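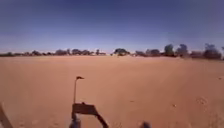

*Logged by Kenna Niven, site support, Nalden. 10/26/26*

**Ticket 700: patrol unit Gavulach, stops on open ground**

Raised again by the yard crew. The unit halts on the bare dirt and waits for someone to clear it. Supplier (Grenolska) has closed this twice as "operator error". I don't accept that. There is no operator, which was the selling point in June.

Checked so far:

- battery at 67 per cent at the last halt
- restarted, same fault
- route file reloaded, no change

Grenolska's reply blames "surface clutter". There are a few small stones on smooth sand. If that stops it, it can't do this job.
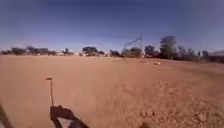 *Added by Aled Gittins, day shift*

Something small and white is lying out on the dirt. No idea what. Could be rubbish, could be a rock. I'd like to know whether the software treats it as an obstacle, and Buchanan can't tell me from the logs.

My walk round used to take 40 minutes. Now I do the walk to the unit instead, 4 times last shift, and fill in a form for each. The rota still counts those hours as saved.

**Status:** open. Do not close without a reply from Aled.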